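Home Notebook Projects Index Contact

Notebook, February, 7.40 am

Soil release trials on the wool offcuts, continued. Bench is cold, kettle is slow, and the Chauvin extractor has again decided that its tank is full when it isn't. Tapped the float. It reconsidered.

Where we left off: the grey loop pile from the Floltwood office job, cut into 21 squares, each one given the same dose of black tea with milk and left overnight under the bench. Half the squares were pre-vacuumed, half weren't. (Yes, 21 doesn't halve. The odd one is the control, and also the one I trod on.)

Hot water extraction at the usual dilution, 2 passes wet and 5 dry. The pre-vacuumed lot came up a clean, even grey. The others came up the colour of a dishcloth and wicked back brown at the tips by mid-morning. I'd have bet on a smaller difference. I did, in fact, and owe the front office a packet of Vindovstead ginger biscuits.

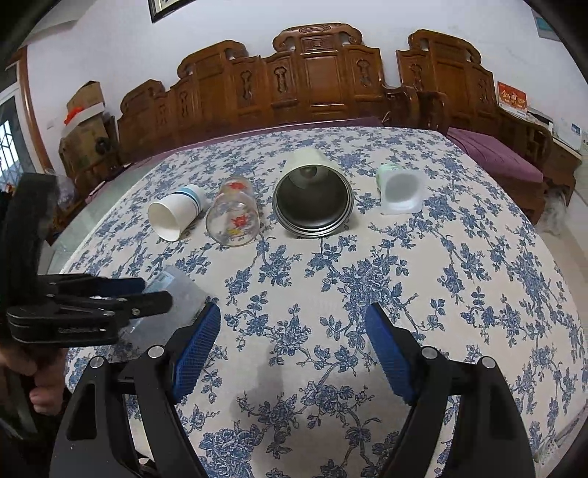 Why does the stain come back after the pile looked clean?
Moisture left down in the backing travels up the fibre as it dries and carries whatever was still dissolved with it, then leaves it at the tip, where the customer is looking. More dry passes and a fan across the floor will fix most of it. More detergent will make it worse.

Meter readings went in the green book. Square 14 read wetter at lunch than it did at nine, so either the meter needs a new battery or I need a new meter. Swapped the battery. Square 14 is now merely damp, like everyone else.

Next problem is the rinse. The Prellusley acid rinse leaves the wool with a nicer hand than plain water, but the colour moved a shade on the red border sample and I don't love that. Tested again on an offcut with the dose halved and no shift that I could see under the bench lamp. Will look again in daylight, which is when the client will be looking.

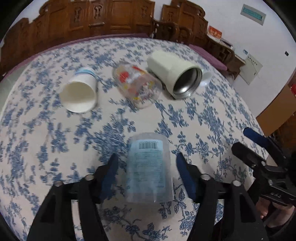 The half dose also foams less in the recovery tank, so the float may behave itself, though I'm not writing that on the whiteboard yet. Extractor hours now at 494. Vacuum motor brushes want checking before we hit the next service, and the wand seal has a nick in it that I keep meaning to deal with and keep covering with tape.

To do:
- repeat the tea set on the nylon, same dose, same dry passes
- colour check on the red border by the roller door
- order wand seal (order it, don't think about ordering it)
- biscuits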